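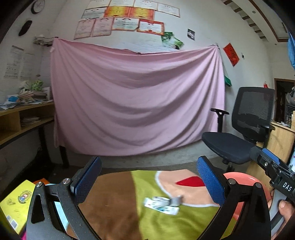 La sala de lectura, con la tela rosa y los diplomas detrás.

Acta de la reunión de la sala Jolleo, sábado, 10 de la mañana

Tomo yo las notas otra vez, así que van como me salen. Estuvimos Walter Grajales, Rikus, la señora Giraldo, Radum (llegó con el café y se le perdonó todo) y yo.

1. La tela rosa
Empezamos por la tela porque Giraldo quería hablar de la tela y no había manera de hablar de otra cosa. Ella la quitaría del todo; a Rikus le encanta y dice que da calidez, y con lo gris que es el suelo yo le doy la razón. Cae casi hasta abajo y por eso se ensucia el borde. Queda aprobado subirla un poco y lavarla en julio. Se encarga Giraldo, que tiene lavadora grande.

2. Los diplomas
Están en dos filas y a mí me gusta verlos ahí, qué quieren que les diga. Walter propone pasarlos a otra pared para poder poner estantes. Se votó y ganó dejarlos donde están por 3 votos contra dos. Walter pide que conste que le parece un desperdicio de pared. Consta, Walter. El adorno rojo en forma de rombo también se queda.

3. El escritorio
Aquí nos pusimos serios un buen rato. Los libros y papeles están en pilas encima y hay más papeles en la repisa de abajo, y cada vez que se busca algo se desordena lo demás. Radum se ofrece a separar lo que sirve de lo que va a reciclaje, pero pide que alguien lo acompañe porque él lo guarda todo (¡es verdad!). Lo acompaño yo. El peluche verde no se toca, en eso hubo unanimidad.

4. Limpieza del suelo y de la alfombra
Hablamos de los envoltorios que aparecen por el suelo. Regla nueva: papelito que uno ve, papelito que uno recoge, sea de quien sea. Rikus preguntó si eso incluye las verduras y le dijimos que sí, Rikus, las verduras también.
La alfombra de colores se sacude fuera, nunca dentro. Para los trapos se usa la palangana rosa, con poca agua, y al terminar se vacía en el patio y se deja boca abajo. La escoba vuelve a su sitio en la pared. 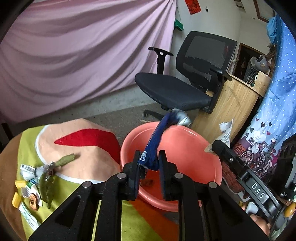
Palangana, trapos y hojas verdes.

5. La silla de oficina
Walter quiere ponerle ruedas nuevas. Las encontró por 79 y quien las vende las trae a domicilio. Giraldo opina que por ese precio mejor esperar. Lo dejamos pendiente hasta la próxima, y mientras tanto que Walter pregunte si las venden sueltas.

6. Cuentas
Hay 390 en la caja. Sale de ahí el jabón, un par de trapos y las carpetas para ordenar los papeles del escritorio. Radum trae los recibos, esta vez de verdad.

7. Varios
Giraldo pide no apoyar libros en el suelo. Rikus quiere otro cartel verde y nadie se opuso, aunque tampoco quedó claro qué diría. El reloj se revisa antes de la próxima reunión, lo mira Walter.

Terminamos con el café ya frío y quedamos en vernos otro sábado a la misma hora. Giraldo trae las pinzas para la tela.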